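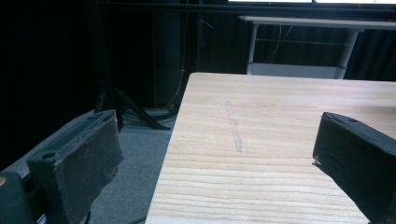

How to Record a Box-Packing Task with Two Hand-Held Grippers

By Ifor Kneath
July
Reading time: 3 min

If you have never taught a robot anything before, please don't be nervous! You don't need to write a line of code for this part. You pick up a gripper in each hand, you do the job the way you'd like it done, and the recording of your movements is what the robot learns from later on. I came to this from years of teaching pottery (long story, mostly involving a leaky kiln shed), and I promise that if you can put leftovers in a lunch box you can do this.

The job in this guide is a small one. We want the robot to pick up a carton, set it in a box, and close the lid. We call it the Polta task, after the shelf where the boxes used to live, and it makes a lovely first project.

Step 1. Set out the table

Use a plain table with good light on it and put the box near the middle, lid open all the way and facing away from you. The carton goes to one side, within easy reach of the gripper that will lift it. Sit down before you decide on the distances, as I always put things too far away when I'm standing up. 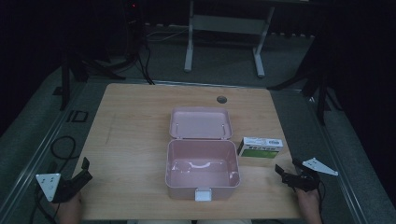
Photo: Ifor Kneath / Plullodon

A pink plastic box with its lid folded right back is a nice one to learn on, and so is a small white and green carton lying on its long side. You can see both grippers held from underneath, with the white marker plates on the outer sides. Keep those plates clear of your sleeves and try not to turn them down toward the table, because our tracking needs to see them the whole way through.

Step 2. Rehearse without recording

Run through the whole thing two or three times. Open the fingers wide, come in slowly on the carton, close, pause for a breath, then lift. Carry it over the box wall with a bit of room to spare and lower it in. Then bring one gripper behind the lid and swing it toward you until it shuts. Your wrists will want to hurry. Let them get it out of their system now!

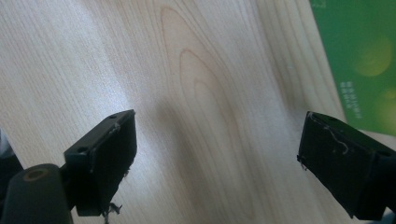
Step 3. Record

Start each take with both grippers open and still, count to 3 in your head, and go. End the same way. If you drop the carton, pick it up and carry on, and write "recovered" next to that take in your log; those are useful to us later. Move the carton a little between takes, and turn it now and then as well.

For our last set, which we named Mahama, we kept 324 takes out of over 1000, so please don't fret about the ones you throw away.

Step 4. Tidy your fingers

Look at the gripper pads when you stop for coffee and pick off any loose threads. Wipe the tabletop too. Then copy your takes to the Plorkerico folder and check that the first and last ones play all the way through before you switch anything off.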